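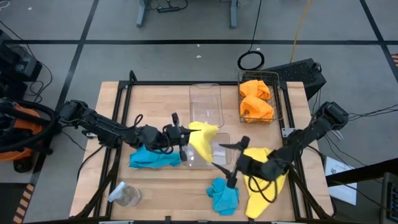
4.3 Cloth sorting task: scope and limits

The Hendard two-arm station sorts household cloths by color at a bench. It does not launder, fold or put away. Cloths may start bunched, flat or under one of the arms, as with the yellow cloth on the right side of the table, and the arm cables may lie across them. The controller treats a covered cloth as absent until the arm moves clear.

Set-up

1. Clamp both arms to opposite sides of the table. Tighten, then check for play.
2. Place the clear containers within reach of both grippers.
3. Spread the cloths on the tabletop. Do not stack them.
4. Remove spray bottles and loose clips from the work area.
5. Start the Vakulenko task file and select SORT, COLOR.
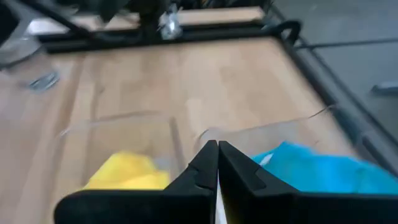

6. Let the station run 11 picks before changing any grip setting.
7. Record double picks and dropped cloths separately.

NOTE: Clear plastic is read poorly by the depth software. Enter container positions by hand if placement drifts.

CAUTION: Keep hands outside the table rails while either arm is powered. Inspect finger pads every 2,000 cycles and replace them at 3,000.

Current status

The Fakmont bench log holds 2,292 picks. Single cloths on bare wood are handled without an operator. Overlapping cloths still need one. Unattended household use is not supported in this release. Send fault logs to Sanne Van Acker with the task file version in the subject line.

Rev. 14/05/2020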